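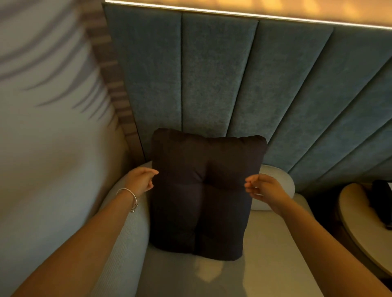 *Page last changed: 1 May 2019*

## Seat and back cushions: fill weights, covers and the new washing rules

Members who look after the lounge furniture at the Zondholm guest apartments have asked for one reference on cushion fills. The notes printed in February covered covers only. This item replaces them and adds fill weights, closures and drying.

### Fill types in use

Two fills are in stock. The older back cushions hold a feather and down mix in a channeled inner case. The newer ones, ordered under the name Flotness, hold siliconized hollow polyester fiber in a plain inner case. The two behave differently and should not be mixed on one sofa, even where the covers match.

Feather fill compresses under load and stays compressed until it is shaken out. It moves toward the bottom of each channel, so a cushion left alone for several weeks will be thick at the base and flat at the top. Turning it end for end once a week corrects most of this. Fiber fill springs back without handling but loses height permanently as the fibers mat together. Once a fiber cushion has matted, shaking does little. The inner case has to be opened and the fill pulled apart by hand, or topped up.

The standard back cushion takes 900 g of fiber. Helmi Koivisto weighed the returns from the Riihimäki building and found that several had been topped up well past that figure. An overfilled cushion puts constant load on the zipper and tends to split at the corner seams. Please weigh before adding anything. Inner cases weigh 276 g empty, and this must be subtracted from the scale reading.

### Covers

Dark covers show lint and skin dust early and show fading late. Pale covers do the reverse. Neither observation says much about how worn the cloth is. The useful check is at the piping and along the zipper edge, where the yarn thins first. If the backing can be seen through the face yarn, the cover should be retired.

Consuelo Jaramillo has tested the Privix woven cover on two sofas over the winter. Her findings:

- Shrinkage after washing was small lengthwise and negligible across the width.
- Color transfer to pale upholstery occurred once, from an unwashed dark cover left against a damp seat.
- The supplied zipper pull bends easily. A replacement pull from the parts drawer fits.

On the basis of the second point, all new dark covers are to be washed separately before first use. A cover that still marks a damp white cloth after two washes goes back to the supplier.

### Washing and drying

Covers are washed inside out, closed, at 30 °C. Fabric softener is not used. It coats the yarn and reduces the effect of the stain treatment on those covers that have one.

Inner cases with fiber fill may be machine washed on the gentle program, two per load so that the drum stays balanced. Feather inner cases go to the outside laundry. Do not put them in the building machines, which do not spin fast enough to clear the water from the fill.

Drying time for a fiber inner case is 6 hours on the rack in the heated room, then a further 9 hours flat with one turn. A case that feels dry on the surface can still be damp in the center. Press it firmly between two sheets of plain paper. If the paper ripples, continue drying.

### Refitting

Fold the filled inner case in half along its long side and insert the fold first. Push the far corners fully into the cover before releasing the fold, then work the near corners in. Close the zipper with the two edges held together by hand, without tension on the slider. Zippers go to the bottom on back cushions and to the rear on seat cushions.

### Records

Mathias Wieser keeps the furniture log. Entries should give the apartment, the cushion position (left, center or right as seen from the front), the fill type and the weight after any work. Entries without a weight will be sent back.

Meinir Voyle holds the spare inner cases and replacement zippers. Requests received by noon are normally filled the next working day. Fiber for topping up is issued in pre-weighed bags, and partly used bags should be returned with the remaining weight written on the label.

Corrections to this item go to Janaína Fagundes at the newsletter desk. A separate sheet on foam seat cores is in preparation.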